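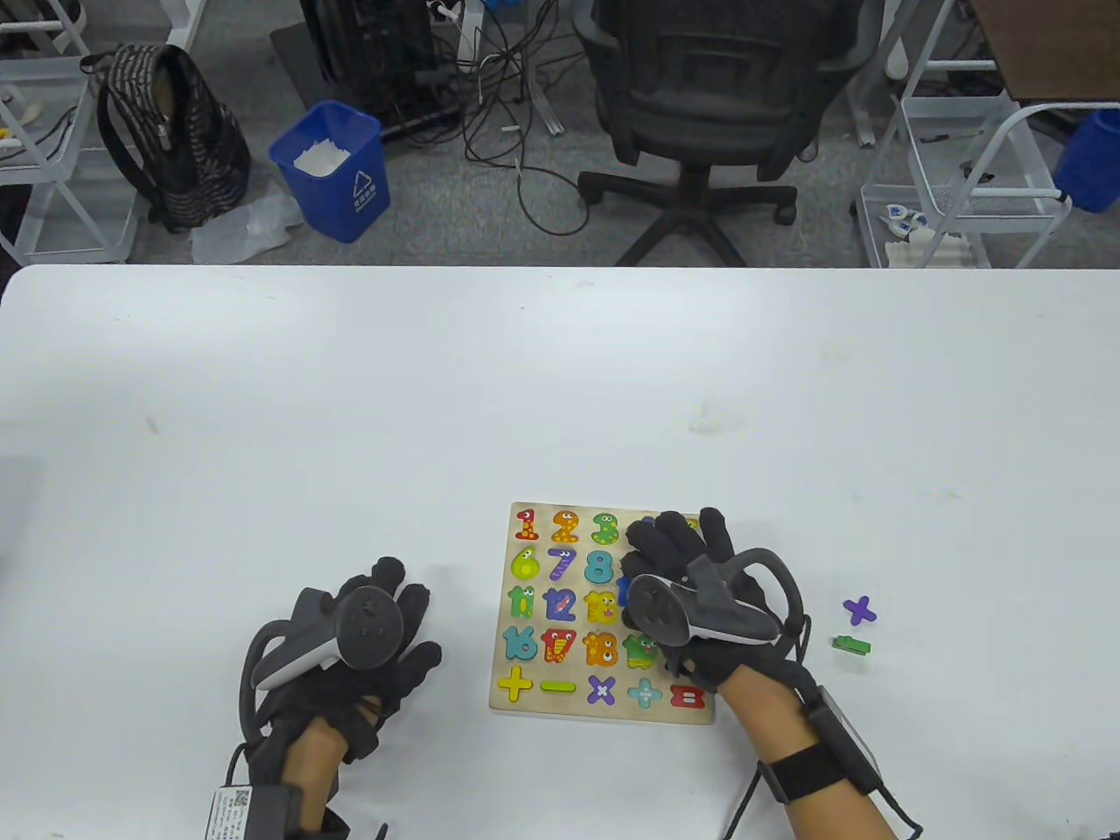

Kellance Anti-Phospho-STAT3 Rabbit Antibody

This polyclonal antibody detects STAT3 only when it is phosphorylated at tyrosine 705. It is supplied for research use and is suitable for western blotting and immunoprecipitation of human and mouse samples.

Recommended dilution for western blotting is 1:1000. For immunoprecipitation, use 2 µl per sample. Users should confirm the best dilution for their own cell lines — signal strength varies with the cytokine used and the length of treatment.

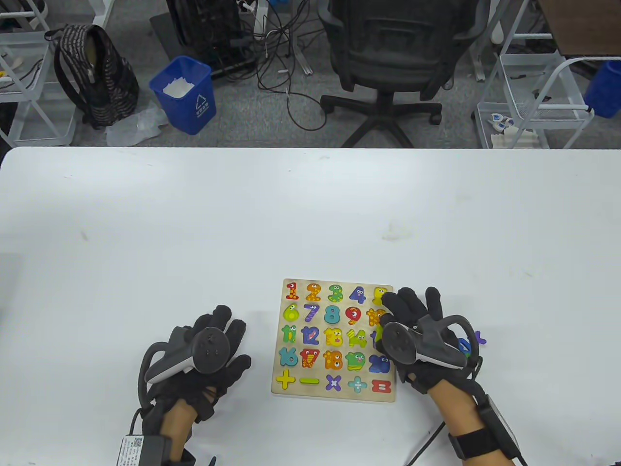 Store at −20 °C and do not freeze the diluted antibody again. Lots released after September 12, 2018 are supplied in a glycerol buffer without sodium azide.

Catalog no. 1375
Size: 800 µl
Host: Rabbit
Purification: Peptide affinity
Technical contact: Virgilio Marquez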